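Uller gear assembly paper, does the 80 percent mean anything?

Forum: Manipulation and Learning
Sorted by oldest first

plainbearing
Posted Wednesday, 9:14 am

Has anyone read the Uller write-up on two-arm gear assembly? The claim is an 80 percent success rate after training on 238 demonstrations, no force sensing, cameras only. They call it "contact-rich assembly" in the title.

I don't buy it yet. The success rate is for the whole task as they define it, and their definition is generous. A gear counts as placed if it's "on the peg." Nothing about whether it sits flat, nothing about whether the teeth mesh, nothing about whether anything turns afterward. In my line of work a gear that's on the peg at an angle is a jam waiting for somebody to switch on the power.

tomato_vise
Posted Wednesday, 9:40 am

Read it last night. I think you're being hard on them. Learning to put a bored part on a peg from camera views is still a real problem, and most groups do it with foam blocks or big plastic rings. Uller used metal.

plainbearing
Posted Wednesday, 9:52 am

Metal, fine. What's the clearance? I went through the appendix twice and can't find it. If the bore is a millimeter over the peg, my nephew can do it with oven mitts on.

k_osprey
Posted Wednesday, 10:31 am

I've been running the same method on our own bench for a few weeks, so I can speak to some of this. Two arms, steel gears, a round plate with white pegs. I followed their recipe as closely as the paper allows, including the number of demonstrations, and ran the policy with the starting positions shuffled.

My numbers are worse than theirs. I'm not ready to post them because I changed the gripper fingers partway through and I'd have to throw out the early runs. What I can say is that picking up is nearly solved. The arm goes to the gear, closes, lifts, and I've stopped worrying about that part. 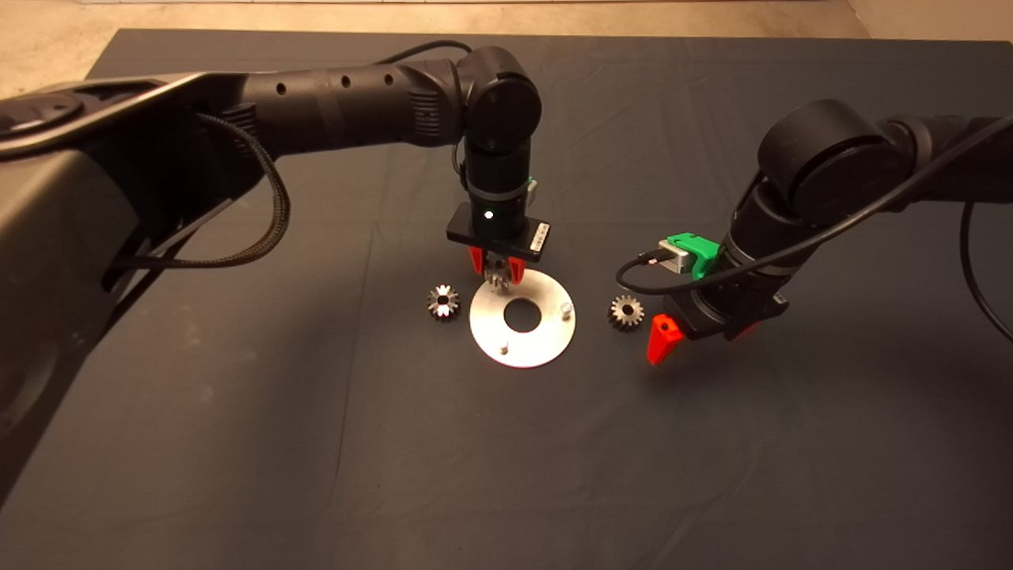
The trouble starts in the last few millimeters. The policy lines up well enough from a distance, then the fingers and the gear block the view of the peg, and from there it is going on habit. If the first try lands on the rim of the bore it pushes down, and it keeps pushing. Sometimes it wiggles into place. Sometimes the gear tips in the fingers and the arm carries on as if everything went fine.

tomato_vise
Posted Wednesday, 10:48 am

Did any of your demonstrations include a recovery? They say theirs did, "where natural," whatever that means.

k_osprey
Posted Wednesday, 11:05 am

A few, by accident. I suspect that line in the paper is hiding a lot. An operator who fumbles and fixes it is teaching something very different from one who gets it right every time. I'd want the split reported.

hexkey_lurker
Posted Wednesday, 11:37 am

Nobody has brought up the trial count. The final comparison has 5 trials per condition. So 80 percent is 4 out of 5. One more slip and the headline reads 60.

plainbearing
Posted Wednesday, 11:44 am

I missed that completely. Where is it?

hexkey_lurker
Posted Wednesday, 11:50 am

Caption of the second results table, small type. The abstract gives only the percentage.

gradschool_ash
Posted Wednesday, 12:26 pm

In fairness, robot time is expensive and resetting a bench by hand is miserable. Small trial counts are normal in this field. The Plurkton paper everybody liked wasn't much better on that score.

hexkey_lurker
Posted Wednesday, 12:33 pm

Then the Plurkton paper had the same problem. Normal doesn't make it evidence. They compare against a baseline and call the gap "clear" when the gap is two trials. I wouldn't change a coffee order over two trials.

tomato_vise
Posted Wednesday, 1:02 pm

OK, I'll give you the statistics. I still think the idea holds up. Training both arms as one policy and letting them share views makes sense for parts this small, and I'd take a weakly tested good idea over a well tested dull one.

plainbearing
Posted Wednesday, 1:15 pm

I'd take it too, if the title said "weakly tested."

Also, does the second arm earn its place? From the text I can't tell if the arms ever depend on each other. If each one places its own gear, you could run two single-arm policies and take turns.

k_osprey
Posted Wednesday, 1:49 pm

I wondered about that and it's next on my list. Same demonstrations, each arm trained alone, then compare. My guess is the joint policy helps them stay out of each other's way over the plate and does very little for the insertion itself. I could be wrong.

gradschool_ash
Posted Wednesday, 2:10 pm

Please post it even if it's boring. And can you measure the peg and bore while you're at it?

k_osprey
Posted Wednesday, 2:18 pm

Will do, calipers are in the other building. I'll also score every run two ways, Uller's "on the peg" and a stricter one where the gear has to sit flat.

plainbearing
Posted Wednesday, 2:24 pm

Add a third where you turn one by hand and see if its neighbor moves. I'll read that one.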